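Features > Homes > Kitchens

The worktop that came out of a bank

05/04/2021
By Analyn Lacson 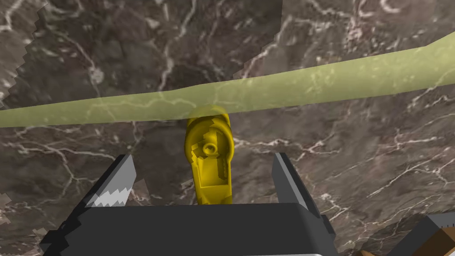

How do you get a red wine ring out of marble?
Start with a paste of baking soda and water, spread it over the mark, cover it with cling film and leave it overnight. Old stains may need a second go.

The fitters at Jastura, a small yard in Grondinbridge, get asked this most weeks. Much of their stone is second-hand. In February they took 8 slabs from the old counting hall at Wudholm, where the counters had stood for 100 years, and cut them down for kitchens.

Reclaimed stone has usually been sealed badly or left bare. The yard strips it, lets it dry for four days and seals it again. Vinegar and lemon juice will still dull the polish, and a dull patch has to be ground out by someone with the right pads.

A small offcut costs £183, fitting extra. Larger pieces are priced after a visit, and the yard keeps a waiting list for those.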